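Ticket 1583: Arm in the sim crowding the green block on red picks
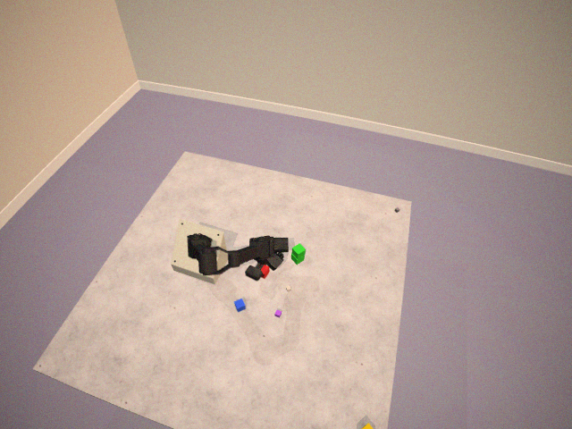
Golten Packing, Automation Support Desk

Opened 2020-09-07 by Aniela Malinowski
Status: waiting on Szymon

Hi Szymon, me again, sorry! I've been running the new pick routine in Detton before we let it anywhere near the real bench, and I'm not happy with how it goes in for the red cube. The fingers get to red all right, but look how close the wrist is to the green block. On the screen that's just a bit ugly. On line two it would be somebody's stack of finished cartons going over, and I know who'd be picking them up (me).

Things I've tried so far:

Restarted Detton, reloaded the layout. Same.

Dropped the speed to 523 on the slider. Slower, same path, same squeeze past green.

Swapped the order so blue goes first. Blue is fine, it's got bags of room, and so is the little purple one. Then it goes back for red and does its thing again.

Turned the gripper a quarter turn by hand before the pick. Much better! But it forgets as soon as I press run, so I'm obviously saving it in the wrong place.

Reply from Szymon Kaczorowski
You're saving it to the session and it wants to be in the recipe. Recipe tab, approach, wrist angle, put 96 in, then save twice (yes, twice, I've reported it). Can you do a run of 1000 picks overnight and send me the log?

Reply from Aniela
Done, it's running now. While I've got you, the packers have been asking me what happens to them when this goes live in November. I said the arm takes the sorting and they move over to checking and the Zawadzka orders, which is what I was told, but I'd much rather they heard it from you or the shift lead. A couple of them have done that sort for years and they spotted the green block thing before I did, just looking over my shoulder at my screen. Could they have logins for Detton too? I'd happily show them round it.

Reply from Szymon
Logins, yes, send me the names. I'll come down and talk to them before handover. Leave this open until I've read the log.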